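May, by Joyce Kinyua
2 min read

Pre-purchase checklist, folding cell, Ultevholm site

1. Power and cabling. Pass. Cables need a strain relief clip before we sign. Add to the Magnusson quote.

2. Emergency stop. Pass. Reached from both sides.

3. Pinch points at the fingers. Comment below.

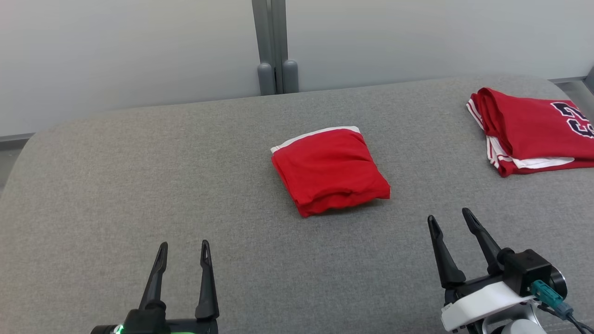 Finger replacement is the line I would raise in the budget. Cuvgate lists a pair at $87 and we should plan on up to 20 pairs a year. The tips are pointed, and on a padded gray surface like this one, with a folded red garment between the two grippers, they could snag the cover or the cloth. Ask for a price on rounded tips.

4. Work surface. Open. Fabric is hard to wipe down. A hard top is $703 from Olness, delivery 13 days.

5. Finger closure. Check that the tips meet evenly before each shift. Add to the daily sheet. 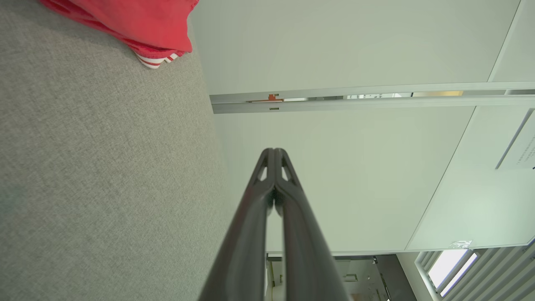

Ragnvald Westerberg wrote back that he would hold off on the hard top until the lease terms are settled, and asked for the spare fingers to go under consumables.

6. Training hours. Not yet priced.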